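Imogen Sugden was 19 when she first walked into the Friday-night meal at the Avedham Jewish Students' House, and she says she only went for the soup. She had grown up in Fesbridge in a family that lit candles at Hanukkah and did very little else. By the following February she was learning to read Hebrew at a kitchen table with a retired schoolteacher, Ailbhe Moynihan, who had converted as a young woman and had been teaching beginners ever since.

"She gave me one line of a psalm and told me to come back when I could say it without looking," Sugden says. "I was back in eight days."

The lessons went on for three years. Sugden finished her degree in social work, moved into a share house near the synagogue and began keeping a kosher kitchen, which meant labelling two sets of everything and arguing with her housemates over the sponge. 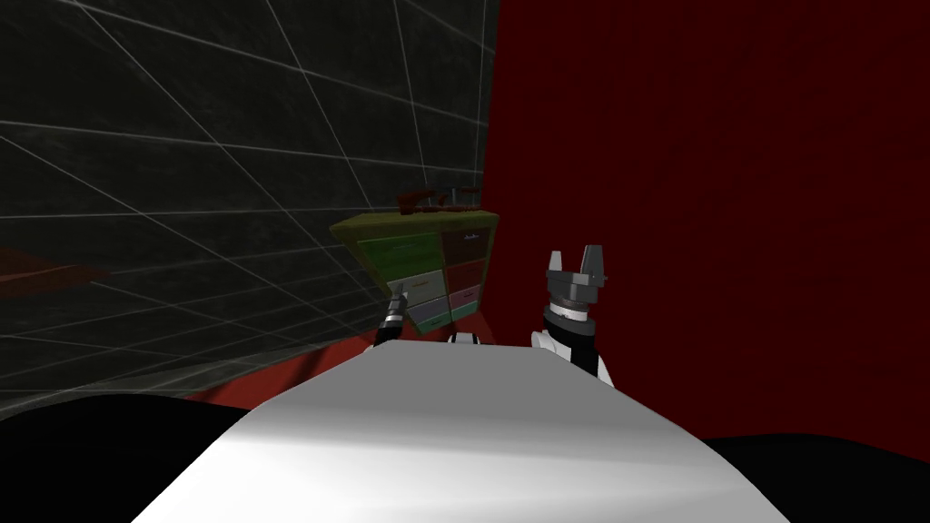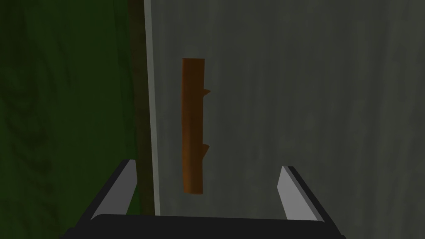
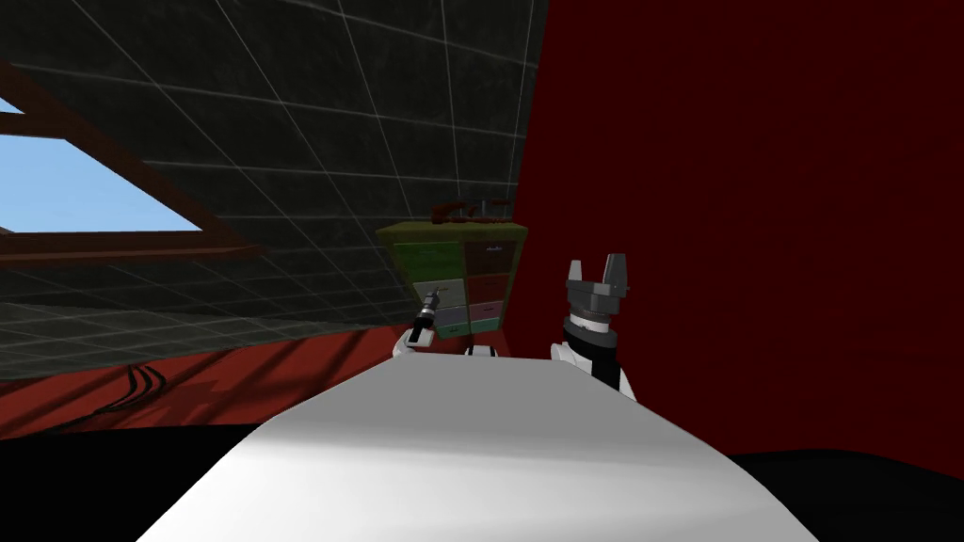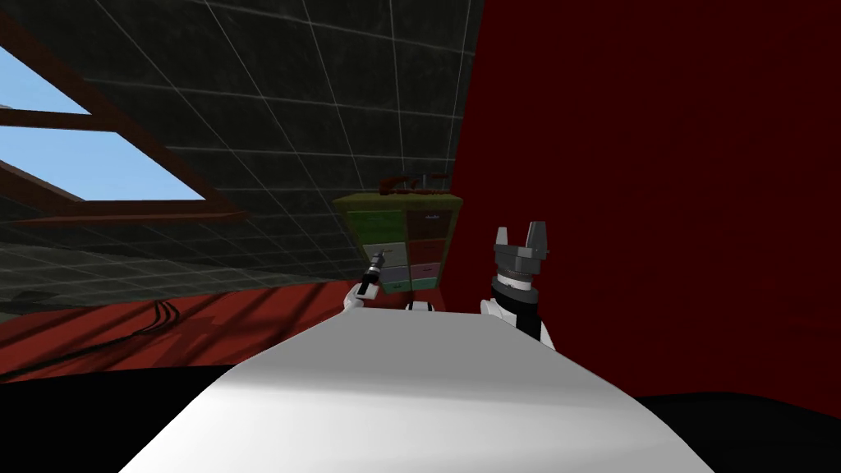 *Computer-rendered views. The second shows a brown stick on a grey surface.*

Her parents took longer to get used to it. Her mother worried she would stop coming home for birthdays. She still comes, and brings her own plate.

Sugden now runs the beginners' class herself, in a room behind the library. It started with two people and has a mailing list of 268. Most never turn up, but around 50 have been through the full course. Adelino Teixeira, a bus driver who joined last year, found his grandmother's prayer book in a drawer and wanted to know what it said.

"I can read the first page now," he says. "Slowly."

The class charges nothing. Photocopying and tea cost $1,000 a year, paid for by a collection at the spring lunch. Moynihan still sits in at the back most weeks and corrects the vowels.

Sugden is often asked whether she regrets the things she gave up. She misses the Saturday netball, she says, and a bakery in Fesbridge that did very good sausage rolls. She has asked the netball club about a Sunday side and is waiting to hear.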